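Questions About the Fistow Piano Evenings

We get a lot of mail about the evenings, most of it lovely and some of it very detailed, so the questions that come up again and again are gathered on this page. If yours is missing, write to Beathag Ritchie and she'll add it.

What are the piano evenings?

A season of house-sized concerts in the upstairs hall at Fistow, running from January into spring. Each one is built around music from the 1830s and 1840s, with plenty of talk between the pieces. We play Chopin, Schumann, Clara Wieck, Fanny Hensel, Alkan and whoever else we've fallen in love with that year!

Who plays?

Sheena Mackay plays most of the programs and chooses the music. She has a weakness for nocturnes by John Field, the Irishman who was writing them before Chopin took the form up, and you'll hear at least one every season. Guests join her for the four-hand evening and for the songs.

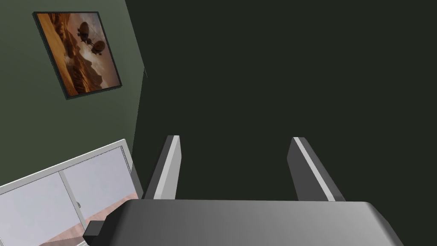

Field is a wonderful way in if you're new to all this. The left hand rolls along, the tune sits on top, and you can follow every turn of it on a first hearing. Then go listen to Chopin's E-flat Nocturne, Op. 9 No. 2, and you'll hear a cousin.

Do I need to know anything about music?

No. A good half of the audience has never had a lesson. Sheena explains what she's about to play, sometimes plays a few bars twice so you can catch how they work, and is very happy to be stopped with a question.

How long is an evening?

We start at 8 and most programs have five or six pieces, with a break for tea. The Schumann evening runs longer – Carnaval alone takes about half an hour, and nobody has ever wanted us to trim it.

Why so much Clara Wieck?

Have you heard the concerto? She began it at 13 and gave the first performance at 16, in Leipzig, with Mendelssohn conducting. The slow movement drops the orchestra and leaves the piano with a single cello, and it's gorgeous. We do that movement every year with a cellist and would do it every month if Beathag let us.

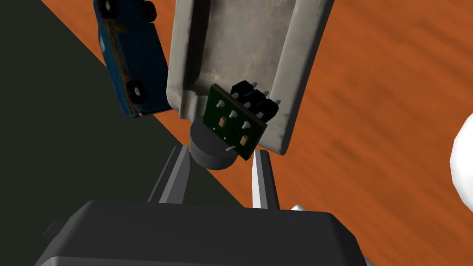

Which piano do you use?

Sheena plays a modern grand for most of the season. For the Field and Hensel evening we bring in the Rennie, a small square piano with a lighter, quicker sound that fades sooner after each note. Fast passages come out beautifully clear on it, and the bass is softer than you may be used to.

Can I read the program notes ahead of time?

Please do! They go up in Pindex, our online notebook, once Sheena has settled the order of the pieces. Past seasons are in there too, including her long piece on Fanny Hensel's Das Jahr, a cycle with a piece for each month and a postlude at the end.

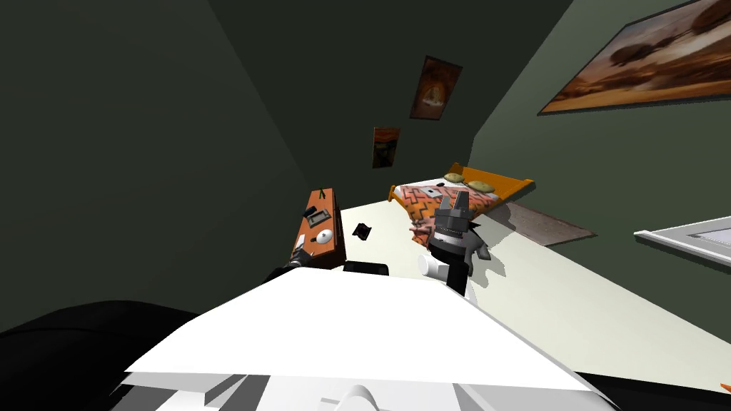
That one has brought in more letters than anything else we've put up. Several readers asked where to find the score, and it is in print, so a good music library should be able to get it for you. March is a fine place to begin, with its Easter chorale.

Can children come?

Of course. The early session at 5 is shorter and a bit noisier, and they can come up and look inside the piano afterward.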